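Search products, codes or spares
Search
Advanced search

Tonditz 493 Table
Kodulia Furniture for Schools, Libraries and Public Rooms

The Tonditz 493 is a general-purpose table for classrooms, reading rooms, meeting rooms and shared workspaces. It is supplied with a fixed steel frame and a rectangular top, and is delivered flat with the legs packed separately. All fixings and one hexagonal key are included. Two persons are required for assembly.

Tops and finishes
The standard top is available in light wood grain, plain grey or white. The light wood grain is the finish held in stock; grey and white are made to order and cannot be returned unless faulty. Frames are powder-coated in grey or black. Customers adding to an existing room should request a finish sample before ordering, as small differences in shade may occur between batches. Samples are sent free of charge and need not be returned.

Frame and feet
Each leg is fitted with a levelling foot, adjustable by hand through 30 mm. Felt pads for timber floors are sold in packs of 100. Castors cannot be fitted to this model. Where tables are to be moved daily, the Renaud folding range is recommended instead.

Joining tables
Tables of the same height may be joined along the long or short side with the Fitau linking clip. Two clips are needed for each join. Clips are fixed beneath the top and do not project above the surface. They must be released before any table is lifted or dragged.

Care and cleaning
Wipe with a soft cloth and a mild solution of washing-up liquid, then dry. Bleach, scouring powder and solvent-based sprays must not be used. Residue from adhesive tape or labels should be softened with warm soapy water and removed with a plastic scraper. Hot pans and soldering irons must be placed on a suitable mat. Damage caused by heat, blades or standing water is not covered by the guarantee.

Delivery
Orders are delivered to the ground floor of the address given. Delivery to upper floors may be arranged at a charge of £49 per order, provided that a lift is available. Customers are asked to inspect all cartons on arrival and to report damage in writing within two working days.

Guarantee
The frame is guaranteed for five years and the top for two. Claims should quote the order number and the code printed on the underside of the top. Replacement tops, feet and fixings may be ordered separately.

Finish details on this page were revised on 4 September 2022.

Comments (3)

Solange Carré
We ordered the wood grain for our library annexe in January. The tops are good, but the levelling feet were very stiff to begin with. Do you supply the feet in black?

Kodulia Customer Services
Thank you for your comment. The feet are supplied in grey only. A small amount of dry silicone lubricant on the thread will ease the adjustment.

R. M.
Can the older Tonditz frames take the new tops? The holes on ours are closer together. 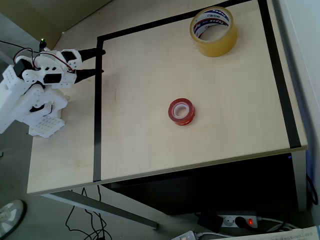 Table top in light wood grain.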